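In defence of keeping the box

My friend Natália Azevedo has a rule that packaging leaves the house the same day it comes in. Flatten it, recycling, done. She's a lovely person and I think she's dead wrong, at least when it comes to gift boxes.

I say this as someone who spent most of a weekend sorting a spare room with presents spread all over the bed (the good blanket, too, the yellow plaid one). I had a bin bag ready. I was going to be ruthless! Then I started looking at the things properly and the bag stayed empty for a very long time.
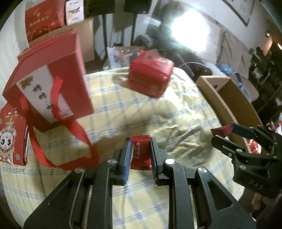 Red on yellow plaid: the tall box with the ribbon handle, and the little cube.

Somebody designed that ribbon. Somebody picked the calligraphy and fussed over where the emblem went, and we're meant to treat it all as rubbish the minute the lid's off? My neighbour Cuiping Zheng keeps hers on top of the wardrobe and uses them for buttons, receipts, spare keys, whatever needs a home. She has a favourite colour for each sort of thing and will tell you about it at length — I've had the full tour.

Compare that with the storage tubs I bought from Clusell last May. Grey, lidded, 85 dollars for the lot, and I couldn't tell you what's in a single one of them. A box with a bit of personality you remember. I'd never lose anything in one with a big round cartoon face on it.

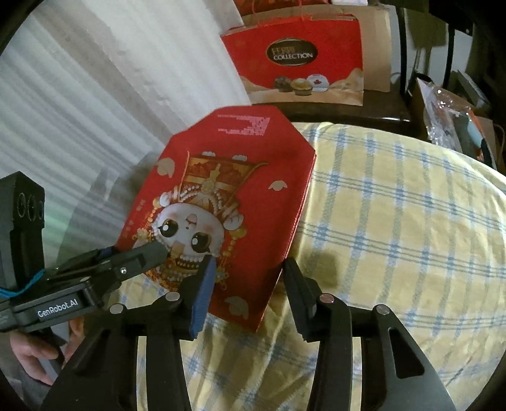 The argument against is space, and fair enough, I live in a flat as well. Flat boxes go under the bed or behind the curtain. Small ones go inside big ones. I keep two shelves for the lot and when they're full, something gets passed on, usually to Liên Mai, who re-wraps for half our street and is always after a sturdy one.

Natália reckons I'll be buried in cardboard by retirement. She also rang me the week before her mum's birthday asking if I had anything nice, in red, with a handle. I did, and I've asked for it back.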